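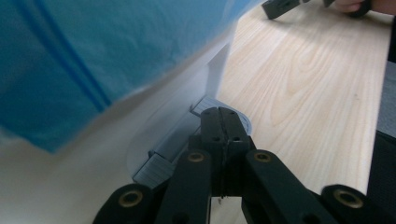
Verov Visual Timer Board for Play and Support Sessions

Price: 398. Spare card sets sold in packs of 50.

Most timer boards sold to children's support services promise calmer sessions. We don't. Some children with autism or learning disabilities like seeing what comes next, and some will ignore the board completely. The Verov shows 3 activities at a time and counts down each one with a plain shrinking bar.

The maker quotes 1,000 hours between charges. We haven't been able to check that, so plan on less.

Gunther Diekmann tried one at the Bainbridge play center in February and kept it, though he turned the chime off — too sharp for two of his group. The Fondari board costs more and adds an app. We couldn't see what the app was for.

Returns: unused boards only. Ask Birgit Ehlers about a loan first.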